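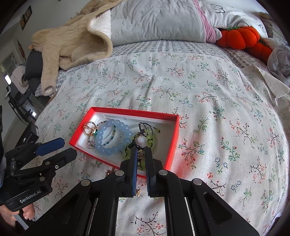
斯科维尔发布家庭首饰保险与估价新规 明确估价证明有效期及理赔举证要求

本报斯科维尔讯 斯科维尔(Skorville)市消费者事务局一月公布《家庭贵重首饰估价与保险服务管理办法》,对首饰估价证明的出具、保险合同中贵重物品条款的提示义务以及出险后的举证方式作出统一规定。办法适用于在本市注册或在本市设有营业场所的保险机构、首饰零售商、典当行及独立估价人,自公布之月的次月起施行。

此前,本市居民为自有首饰投保,主要通过家庭财产综合保险附加贵重物品条款的方式办理。各保险机构对首饰的定义、单件限额和所需证明文件规定不一,有的以购买发票为准,有的要求另行提供估价证明,有的仅在理赔阶段才提出文件要求。消费者事务局在办法的说明文件中指出,文件要求不统一,是近年相关纠纷的主要成因。

据该局公布的数据,上一年度共受理与家庭首饰保险有关的投诉374件,涉及首饰515件。投诉内容集中在三个方面:一是投保时未被告知单件限额,二是估价证明因出具时间过久而不被承认,三是继承或受赠所得首饰无法提供购买凭证。其中以第三类投诉的处理周期最长,部分案件须由双方共同委托第三方重新估价后方能结案。

消费者事务局首饰与钟表事务处处长塞利姆·塞泽尔(Selim Sezer)在发布会上介绍,继承和受赠首饰在居民家庭中十分普遍,原始购买凭证往往早已遗失。“一枚戒指由祖母传给母亲,再由母亲传给女儿,要求当事人出示当年的发票,在多数情况下没有可行性。办法允许以估价证明、家庭照片和公证声明相互印证,目的是让这类物品能够正常投保。”

根据办法,估价证明应当载明物品类别、贵金属成色、重量、镶嵌宝石的种类及尺寸、戳记内容、可见磨损或修复痕迹,并附物品正面和背面照片。成套首饰应当逐件列明,不得仅以“一套”或“若干”概括。对于宝石种类无法在不拆卸镶座的条件下确认的,估价人应当如实注明检测条件,不得以推断结论代替检测结论。

办法同时规定,估价证明须区分零售重置价值、二手市场价值和贵金属熔炼价值,并写明所采用的价值类型。消费者事务局表示,不同价值类型之间差距较大,同一件首饰按重置价值投保、按二手市场价值理赔,是引发争议的常见情形。今后保险合同应当写明承保时与理赔时采用的价值类型,两者不一致的,应当由投保人单独签字确认。

关于有效期,办法规定用于保险目的的估价证明自出具之日起五年内有效。有效期届满后,投保人可以申请更新。物品未经改制、修复或更换宝石的,更新时可以沿用原有的成色和重量数据,估价人只须核对实物并重新计算价值。保险机构应当在有效期届满前以书面或电子方式提醒投保人,未作提醒的,不得以估价证明过期为由拒绝赔付。

在收费方面,办法禁止按物品价值的百分比收取估价费。估价人应当按件或按工时收费,并在接受委托前出具书面报价。说明文件称,按价值比例收费容易使估价结果偏高,投保人因此承担过高的保费,出险后却未必能够获得相应赔付。

对首饰零售商和典当行,办法要求其在提供估价服务的同时,不得对同一物品提出收购要约。当事人在领取估价证明后主动提出出售意愿的,经营者应当另行出具报价文件,并说明报价与估价之间存在差异的理由。典当行已有的质押估值单据不得直接用作保险估价证明。

在斯科维尔老城区经营首饰修理和估价业务的切廷卡亚(Çetinkaya)首饰行对新规表示支持。该行负责人表示,逐件列明的要求会增加工作时间,尤其是对手链、坠饰和细链较多的委托,此类物品在盒中容易相互缠绕,登记前需要先行分理和清洁。该行已着手调整登记表格,增设戳记照片和修复痕迹两栏,并计划对老年客户提供上门登记服务。

总部设在本市的保险机构格鲁桑斯(Grusance)表示,将依照办法修订其家庭财产保险条款。该机构现行条款对未单独列明的首饰设有合并限额,修订后将在投保页面以显著方式列出这一限额,并允许投保人在保险期间内随时增列物品。已经生效的合同在续保时适用新条款,投保人也可以提前申请转换。格鲁桑斯同时表示,转换不收取手续费,保费差额按剩余保险期间计算。

出险后的处理时限也在办法中得到明确。投保人应当在发现首饰遗失或被盗后及时报案,并向保险机构提交物品清单。保险机构收到完整材料后,应当在40日内作出核定;需要委托第三方鉴定的,鉴定期间不计入上述时限,但应当书面告知投保人鉴定机构名称及预计完成时间。核定结果为部分赔付或不予赔付的,须逐件说明理由。

对于仅遗失成对首饰中一件的情形,例如单只耳环,办法规定可由投保人选择按配制费用赔付,或者在交出剩余一件后按整对价值赔付。合同另有约定且已向投保人作出提示的,从其约定。此前各保险机构对这一情形的处理差异较大,部分合同未作任何规定。

关于存放要求,办法没有规定统一标准,但要求保险机构不得在合同中使用“妥善保管”等含义不明的表述作为免责依据。合同要求使用保险箱或上锁柜具的,应当写明适用的价值门槛,并说明日常佩戴、清洁和短时取出期间是否仍受保障。征求意见期间,多名居民提出,首饰在整理或佩戴前后短时置于卧室或梳妆台上属于正常使用,不应因此丧失保障。最终文本采纳了这一意见。

旅行期间的保障范围是征求意见中的另一项重点。办法规定,保险合同应当以单独条目说明首饰在本市以外地区是否受保障,以及托运行李中的首饰是否除外。消费者事务局建议居民在旅行前核对合同,并将估价证明的电子副本与实物分开保存。

为配合办法实施,消费者事务局将在特拉德汉姆(Telladham)区市民服务中心设立首饰登记咨询窗口,接受居民就估价证明格式、继承首饰声明和投诉程序提出的咨询。窗口不提供估价服务,也不推荐具体估价人。居民可以在该局网站查询已备案的估价人名录,名录将载明其资质类别、收费方式和可受理的物品范围。

首批完成备案的独立估价人共八名,其中包括专门从事古董首饰和有色宝石鉴别的人员。塞泽尔表示,现有人数尚不能满足全市需求,该局正与职业培训机构商定课程安排,符合条件的首饰修理技师在通过考核后也可申请备案。在名录扩充之前,居民持有的由其他地区合格估价人出具的证明,经形式审查后可以继续使用。

办法还对家庭自行登记作出指引。消费者事务局编制的登记表样本建议居民逐件拍摄首饰照片,记录戳记、尺寸、来源和最近一次修理情况,并注明存放位置。带有活动部件或坠饰的物品,应当将各部分展开后拍摄;宝石镶嵌物品宜在自然光下拍摄,以免颜色失真。自行登记表不具有估价效力,但可以在理赔时作为物品存在和外观的辅助证明。

涉及继承的登记,办法允许遗产继承人在遗产分割完成前,以全体继承人的名义临时投保。临时保险期间内,首饰由其中一人保管的,应当在合同中注明保管人。分割完成后,各继承人可凭分割协议办理合同变更,原估价证明在有效期内继续有效,无须重新出具。对于继承人之间就首饰归属存在争议的,保险机构不对归属作出认定,赔款依照生效协议或裁判文书支付。

违反办法规定的经营者,由消费者事务局责令限期改正;逾期不改的,可以暂停其备案资格,并在该局网站公示。估价人故意出具虚假证明的,撤销备案,并依法移送有关部门处理。因虚假证明遭受损失的居民,可以依照现行消费者保护规定要求赔偿。

办法施行前出具的估价证明,尚在五年有效期内的继续有效,但未载明价值类型的,须由原估价人或其他备案估价人补充说明。补充说明应当附于原证明之后,并由出具人签字。原估价人已经停业的,居民可以到特拉德汉姆区咨询窗口查询其档案移交情况。

办法全文、登记表样本和继承首饰声明格式已在消费者事务局网站公布,居民也可以到各区市民服务中心领取纸质文本。咨询窗口工作时间为上午8时至下午4时,中午不休息。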